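Kanari Hand Units: Set-Up Guide for Showroom Staff
Section 2: Recording at the Bathtub Station
By Neelam Tomar | Updated September

Staff at the Citura showroom now spend part of each shift recording handling tasks with a pair of hand-held grippers. The recordings are used to train the robot arm planned for the fittings counter. Sales duties stay with staff. Fetching and sorting of small fittings will move to the arm in stages.
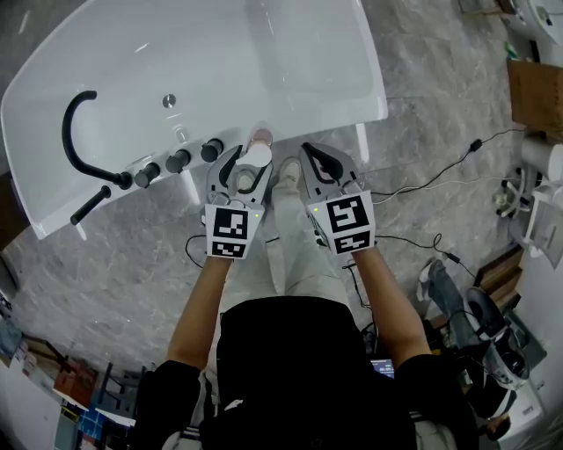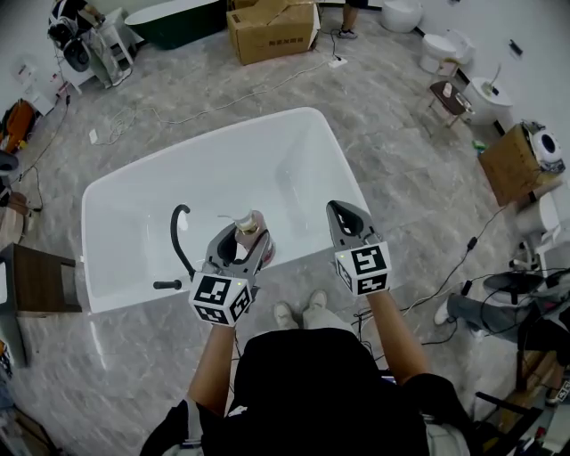

Working at the tub with both hand units.

Before you start

1. Log in at the station and choose the task named on your shift sheet.
2. Switch on both hand units and wait for the green light on each.
3. Wipe the marker cubes with a dry cloth. Do not use glass cleaner.
4. Run the cables out to your side and keep them clear of your feet.

CAUTION: Cables on tile are a trip hazard. Stop recording before you step over one.

Recording

5. Stand facing the long side of the tub with your elbows slightly bent.
6. Pick up one part at a time. Close the jaws slowly until the part stops moving.
7. Place the part, open the jaws fully, and hold still for 2 seconds.
8. Repeat up to 10 times, then save the set.

NOTE: Dropped parts are not errors. Leave the take in and carry on.

CAUTION: Do not lift anything heavier than 300 grams with a hand unit.

Breaks and shift changes

Recording time counts as floor time for pay and commission. If a customer needs help, pause the set and put the units down on the padded tray. Wrist or shoulder soreness should be reported to Cúc Quách the same shift, and she will move you to other work.

3,154 views | 2 comments

Related
Section 1: Charging and Storing the Hand Units
Section 3: Recording at the Fittings Counter
Changes to Shift Sheets
Zultero Login Help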